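Forum Lectures noires > Thrillers et espionnage
Sujet : Codstead, de Ravindra Maurya (attention, spoilers légers)

marelle_b
Lundi 19 janvier
Fini hier soir. 416 pages, lues en 3 jours. Pour ceux qui n'ont pas suivi : un laboratoire isolé à Brurngate perd un échantillon, et l'ancienne inspectrice Rastogi est rappelée pour le retrouver avant la vente. Le début est très bon, les interrogatoires aussi. J'ai moins aimé le passage en mer.

Tomek37
Pas d'accord pour le passage en mer, c'est ce que j'ai préféré. Par contre les 50 premières pages, j'ai failli lâcher. Trop de noms, trop de services secrets.

marelle_b
Les noms, il suffit de noter qui travaille pour Jotlow et qui n'y travaille pas. Après ça roule.

gilles.du.quai
Je trouve la fin bâclée. Le chapitre 37 règle en quatre pages une intrigue montée depuis le prologue. Et Rastogi comprend tout grâce à un coup de fil, c'est facile.

Tomek37
Le coup de fil est annoncé dès la visite au port. Relis la conversation avec le douanier.

gilles.du.quai
Relu. Le douanier parle d'un numéro, pas de celui qui appelle. Je maintiens.

Oseille
Quelqu'un sait s'il faut avoir lu le premier avant ? Je l'ai commandé mais il n'arrive pas.

marelle_b
Non, les deux se lisent séparément. Il y a juste une allusion à la mort du frère.

Oseille
Merci. Je commence celui-ci ce soir, alors, au bureau, une fois tout rangé.

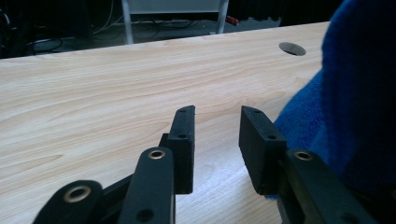 Le bureau, côté plateau.

Tomek37
Bonne lecture. Ne lis pas la quatrième de couverture, elle en dit trop.

gilles.du.quai
Au fait, la dédicace à Kuldeep Maurya, c'est son père ?

marelle_b
Aucune idée, ce n'est pas précisé dans mon édition. Pour la fin, on reprend quand Oseille aura terminé.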